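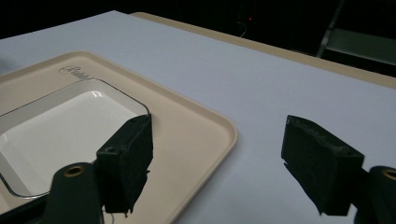 The page for the bakery in Skarkotthorpe had been open for 24 days, and the number on it was 600. The baker looked at it before she slept and again when she woke up. She needed 1,000 for the new oven.

Her daughter said that people do not give money to an oven, they give it to a face. So she wrote about her father, and how he carried bread up the hill in January, when the road was closed.

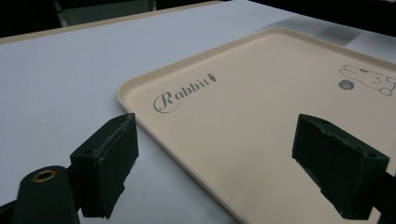 In the evening there were 10 new messages. Nine of them said good luck. The last one came from a stranger in Rumodora, who wanted to know which hill it was.

She began to answer him — the hill behind the school, with the two walls — and she wrote for a long time. When she finished, her tea was cold, and she had not looked at the number.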